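Limodholm Lists
Search this list Go Advanced
Home Lists Archive Threads Authors Subscribe Log in

[handling-practice] Re: Cables on the floor during hand-held gripper work, draft section 4

From: Branwen Llewellyn
To: handling-practice list

Lleucu Trevor wrote:

> I've read the draft through twice and I'm stuck on section 4. As written
> it says "the working area shall be free of trailing cables". We run
> hand-held gripper sessions in rooms made up to look like homes, and
> there is no session I can think of that would pass. The furniture
> moves, the lamps and fans move, and the mains leads go with them. If we
> strip all that out, the recordings are of a room no one lives in.
>
> Also, 4.3 gives the clear width for a fixed arm cell. Does that apply to
> a person walking about with a gripper in one hand? At Puslow we took it
> that it didn't, and then Aishwarya's visit note said it did.
>
> Lleucu T.

Lleucu,

Thanks for this. I'll take the two points in order, then say what I'd like to change before the October call.

On 4.3 first. The clear width was carried over from the Kumelora cell rules and was written for a machine bolted to the floor with a person walking past it. It was never meant for hand-held work. Aishwarya Chettiar read it the way it is printed, so the fault is with the text. I propose we put "fixed installations only" in the heading and leave the number alone.
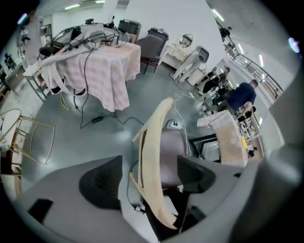

Section 4 was drafted with one kind of hazard in mind, the person walking into something, and hand-held work has a second one. The operator is looking at the fingers and the object, and seldom at the floor. In a furnished room the leads come in three sorts, and I think the rule has to treat them separately. There are leads that cross open floor, like the white ones running from round the desk to the power strip, or the long black one that drops from the table with the checked cloth and carries on towards the centre of the room. There are leads close to the thing being handled, such as the thin black cable that hangs down beside the chair seat, where a finger could hook it. And there is stored cable, the sort piled on a table top, which is harmless until someone pulls the cloth. A blanket "free of trailing cables" covers all three and tells the operator nothing about which to deal with first.

Draft wording for 4.1 to 4.4, for people to pull apart:

4.1 Before a session, walk the route the operator will take, at normal pace, without the gripper. Any lead crossing that route is to be moved, covered or taped along its whole crossing.

4.2 Power strips and plug-in adapters should sit against a wall or under fixed furniture. If one has to stay in open floor, mark it with tape on the floor on all sides.

4.3 (Fixed installations only.) No change.

4.4 No lead is to be within 500 mm of the object being gripped unless the lead is part of the task. If it is part of the task, say so on the session sheet.

The 500 is from the Probert trial. Sioned Jenkins has the sheets, and 1046 of the 2102 grips logged there were on furniture, so it is at least based on the right kind of object. I'm open to a smaller figure for table-top work. A cup on a table with a kettle next to it would fail 4.4 every time, and I don't want to write another rule that people sign and ignore.

Two things I have left out on purpose. One is other people in the room. Lleucu Jenkins wants a line on bystanders who are busy with their own work, and I agree, but it belongs in section 6 with the walkways and upper levels. The other is shiny floors. We had a long thread on reflections last time and it was all about image quality, so it can stay in the recording notes.

The number of the draft in the archive is still 2061. Please quote it in the subject line if you send changes, otherwise Sioned has to match them up by hand.

Could people who run sessions in furnished rooms try 4.1 once before the call and tell me how long the walk takes? If it is more than a few minutes I'll look at splitting it between the start of the day and each change of layout. Comments on 4.4 are wanted most from anyone handling chairs, lamps or anything with a plug on it.

Branwen

_______________________________________________
handling-practice mailing list

Previous message Next message Sort by thread Sort by date

This site uses cookies to keep you logged in to the archive. Accept Manage settings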